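Packing light, badly

Ok so quick post because the laundry is still going and I leave in the morning. Four people have asked me how I pack for two weeks with one bag and the answer is — not well! But I have opinions now.

First thing. The suitcase goes out early. Open, on the floor, days before. I used to leave it in the closet until the night before and then throw stuff in at 1 am and arrive with no socks. In June I went to see Nadja with one pair of sandals and a wool sweater. It was 80 degrees. She has not let it go.

So now it's open and I walk past it and things get dropped in as I think of them. Small stuff goes first. Bottles, chargers, the plug adapter I always forget.
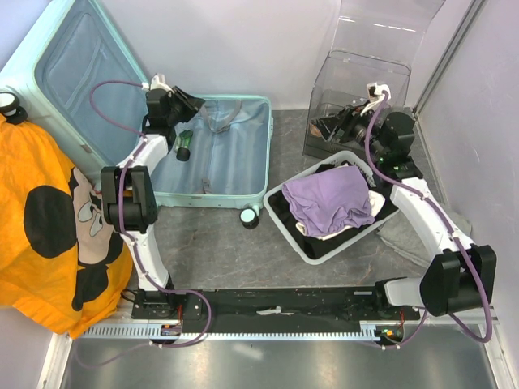 Uriel Mendoza

Second thing. Clothes. I take 5 shirts. Used to be way more. Faustino (my brother in law, travels for work all year) takes less than that and washes them in the sink, and good for him, but I tried the sink thing in a hotel last year and had damp collars for days. Never again. Five shirts, find a laundromat halfway, read a magazine while it spins. I kind of like the laundromat now. You hear all the neighborhood gossip.

Dark colors. Everything goes with everything and coffee dosen't show. Boring, yes. My mother says I look like a waiter.

Rolling vs folding — I go back and forth on this. Rolled T-shirts, sure. Rolled pants come out looking like an accordion. Anything with a collar I fold flat and lay on top, and it still creases, and I hang it in the bathroom while I shower and pretend that helps.

Shoes are the real problem. Two pairs, and wear the heavy ones on the plane. I know. Security line, laces, everybody sighing behind you. Still worth it. Stuff the other pair with socks.

What I don't bring anymore: a hair dryer, "nice" jacket, more than one book, the neck pillow. Oh the neck pillow. Left it at the gate one time and felt nothing but relief.
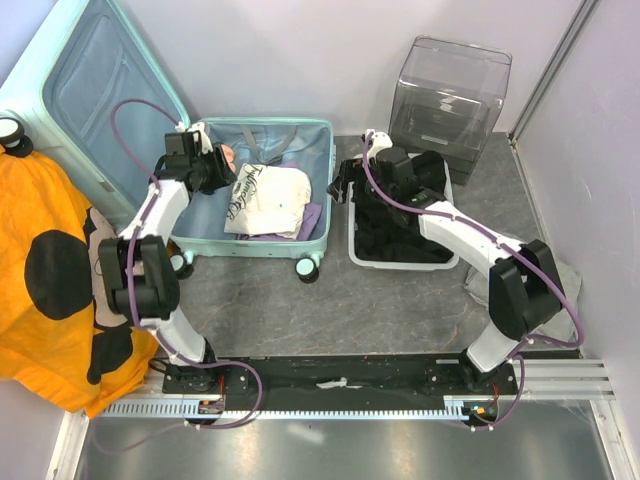 Suitcase open, dark clothes in the white bin.

Liquids, since Nadja asked. Small bottles, lids screwed on tight, then a bag, then another bag. I had a shampoo go off once over an entire stack of clean undershirts and the whole room smelled like coconut till I checked out.

And leave some room!! This is the one I always mess up. You will buy something. Last trip it was a ceramic bowl, and I carried it on my lap for the whole flight home wrapped in a sweatshirt, like a baby. It has a chip in it anyway. Keys live in it now.

Anyway. Dryer just buzzed. Still have to find my passport, pretty sure its in the desk with the tax stuff. If you have a trick for keeping collars flat leave it in the comments, I'll read them at the airport.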